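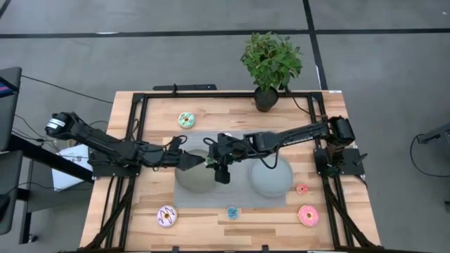

Page last changed: August 24, 2019

Moving from Plasholm to Imrie, is it worth it?

tinroof
Plasholm keeps falling over on weekends and the admin has gone quiet, so I'm thinking of moving my account to Imrie. Their signup page says you can "bring everything with you." Has anyone here done it? I don't want to start from zero again.

gravelpit
Define everything. I moved in January. I had 1802 posts on Plasholm and every one of them is still on Plasholm. What came with me was a list of the people I follow, and I had to export that by hand and upload it.

mossy_keys
That's a bit unfair to Imrie. The block list and the mute list came over fine for me, and my old profile points to the new one now. It took me one evening, most of it spent picking a new avatar.

gravelpit
A pointer is a sign on a locked door. If Plasholm shuts down, the sign goes too. And I'd still like to know why their signup page says everything if they mean two lists and a sign.

tinroof
What about followers? I have 43, which isn't many, but I know most of them by now.

mossy_keys
You put up a post asking them to follow the new account. Pin it and leave it for a couple of weeks.

halfpenny
31 of mine came along. The rest either didn't see the post or took the chance to get away from me. No hard feelings.

weekday_owl
Nobody has mentioned Follow yet. It's the add-on that's supposed to do this part for you – you log in to both accounts and it messages everyone on your list.

gravelpit
So you hand the passwords for both accounts to a third party and it sends form letters to your friends. I'd report that as spam if I got one.

weekday_owl
It doesn't ask for passwords, it uses the normal authorize screen. You can revoke it after.

gravelpit
I'll believe it when I see what it keeps. I looked for a privacy page and got a "coming soon."

weekday_owl
OK, the missing privacy page is bad. I used it anyway.

halfpenny
Side question, does Stundance work with Imrie? I use it on my phone and it logs me out of Plasholm every 2 days.

mossy_keys
Works for me. Notifications are slow.

tinroof
Thanks, all. I think I'll open the Imrie account, leave the old one up and post to both for a while.

gravelpit
Export your lists tonight, while Plasholm is up.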